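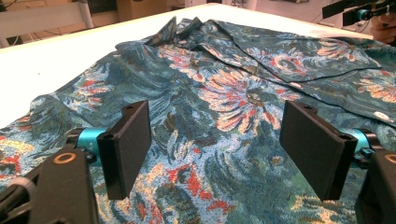 Teaching by folding: a talk with Noreen Shaikh

Noreen Shaikh has folded 926 shirts since December, and she can tell you which ones she enjoyed. "The flowery ones, always," she says. "A plain white shirt on a white table is a misery. Give me big coral flowers on teal and I can see at once where the cloth has gone."

She works at Mindcombe, where people teach robots household jobs by doing them first. There is no joystick. Noreen holds a gripper in each hand, with two flat black fingers at the end of each, and folds the shirt through them. The recording then becomes a lesson for the arms next door.

I asked whether it felt odd at first. "Oh, terribly! You've had fingertips all your life and suddenly you've got two paddles. My first collar took me longer than my driving test, or it felt that way."

Collars are still her favourite subject. They bunch up, they stand in peaks, and the front panel likes to flop across the lot before you've found the buttons. Her colleague Jinlong Ren, who trains the models, asks her to leave all that in. "If Noreen only shows us tidy shirts, the robot learns tidy shirts," he says. "I want the rumpled start, and I want to see her change her mind halfway."

So she doesn't stop the recording when a sleeve slips. She goes back for it, and Jinlong says those second tries are some of the best material they have.

They did try remote control, with Noreen steering the arms from a desk. She found it slower and missed the feel of the cloth. "With the grippers in my hands I can tell when I've only caught one layer. I love that bit. You feel it and you just let go and try again."

Next on her list is a fitted sheet. She has asked for a bigger table.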